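Chapter 5
Controlled Terminology in Technical Documentation

Learning objectives

After studying this chapter, you should be able to:
explain how inconsistent terms arise in a documentation set;
distinguish between a preferred, an admitted and a forbidden term;
write a term entry that other writers can apply without further help;
plan the introduction of a term list in an existing department.

5.1 Why terminology needs control

A technical document names things. It names parts, tools, screens, states, faults and the actions a reader must take. In a short document by a single writer, the names tend to stay the same from the first page to the last. In a large set of manuals, written over several years and by different hands, they drift. One writer calls a part a cover, a second calls it a lid, and a third copies the word "housing" from an engineering drawing. Each choice is reasonable when taken alone. Readers who meet all three in one manual must decide whether they are dealing with one part or with several.

Terminology control is the practice of choosing names on purpose, recording them, and applying them in every document the organisation issues. It is separate from style, although the two are often managed by the same staff. A style guide tells the writer how to build a sentence. A term list tells the writer which nouns and verbs may be used in it.

The costs of poor control fall on several groups. Readers lose time and may carry out a task wrongly. Translators must query the source text or guess, and a guess made in one language is seldom the same as the guess made in another. Support staff receive calls in which the customer and the adviser use different words for the same fault. Costs of this kind rarely appear in a documentation budget, and managers may therefore doubt that they exist.

5.2 A case from practice

The Dilley case will be used throughout this chapter. Dilley, a maker of control equipment for heating plant, asked Krešimir Georgiou to review its service manuals before they were sent for translation. He took a sample of 100 pages and marked every noun that referred to a physical part. The sample contained 36 parts that appeared under more than one name. One of these, a terminal block, was also called a connector, a strip and a junction, and the word "connector" was used elsewhere for a different part altogether.

The last finding deserves attention. Two names for one part are known as synonyms, and they slow the reader down. One name for two parts is more serious -- it can send the reader to the wrong place. Writers revising an old documentation set should deal with shared names first and with synonyms afterwards.
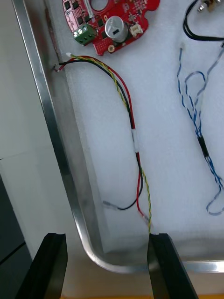
Georgiou's report recommended that Dilley should not try to correct every manual at once. Instead, a list of 40 preferred terms was agreed with the engineering and service departments, and the manuals were revised as each fell due for reissue. The work began in December. Jairo Escobar, then head of service documentation, kept the list and settled disputes. Both the list and his notes on rejected terms are reproduced in Appendix B.

5.3 The status of a term

Every term in a controlled list carries a status. This book uses the three levels adopted in the Tirkine guidelines.

Preferred. The term is to be used in all new and revised text.
Admitted. The term may remain in existing text, or may be used where a customer's contract calls for it.
Forbidden. The term must be replaced wherever it is found.

A forbidden term should always be recorded together with the preferred term that replaces it. A writer who searches the list for "lid" and finds nothing will assume that the word is allowed. Dimitrov, whose approach is discussed in Section 5.6, goes further and holds that forbidden entries are the most valuable part of any list -- they are the words that writers reach for without thinking.

5.4 The term entry

A term entry should contain the term itself, its status, a definition, the field in which it applies, and one sentence showing its use. The definition should state what the thing is before it states what the thing does. It should not contain the term being defined, and it should fit in a single sentence wherever possible. Entries held in a database such as Tutwood may also record the owner of the entry and the date of its last review.

Exercise 5.1 at the end of this section asks you to draft entries for five parts of a household appliance of your choice.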